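We use cookies to remember your settings. Accept | Manage

Countertop microwave oven

A countertop microwave oven is a small, boxy kitchen appliance that warms food with microwaves, and I have been writing up the ones I meet for this wiki ever since my old Wamell gave out in April. It sits on a table or shelf and needs nothing but a plug (mine shares one with the kettle, badly).

Parts

The cooking space is called the cavity. Most have a lamp, and a round turntable on the floor that carries the plate past the uneven spots. A hub in the middle connects it to the motor. If your glass rattles, lift it out and set it down again on the hub, that fixes it nine times in ten!

The door matters more than people think. Hooks on its inner edge go into slots in the front of the body and press switches there, so the oven can't run while it's open. My Jomitico had a worn lower hook and wouldn't start unless I leaned on it.

Controls

Older ovens have dials. Newer ones have a flat panel with a display and shortcut keys for common times, plus a power key and often a defrost key. I use the 30 second key for everything, including things that deserve better. The Usmani I tried at my sister's had a manual of 200 pages, and I read four of them.

Panels are labeled for the market they're sold in. The panel in these three has shortcut times across the top, under the display, and it reads 0.
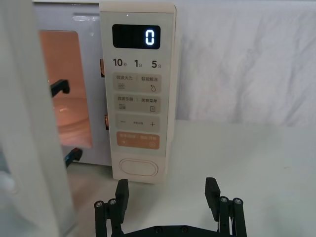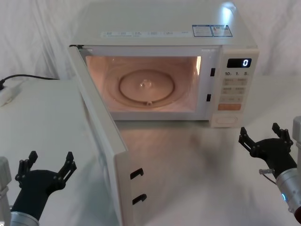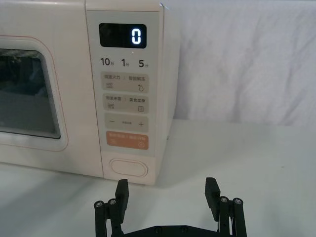

Can I leave the door open after cooking?

It does no harm for a few minutes, and it lets the steam out. On many models the lamp stays on with the door open, so close it once the inside has dried.

Comments

patchworkpie: My Mevberg has no turntable at all and I kind of miss watching the soup go around.

lowshelf: Lifted the glass and put it back, rattle gone. Thank you!!

tindrawer: could you do one on toaster ovens next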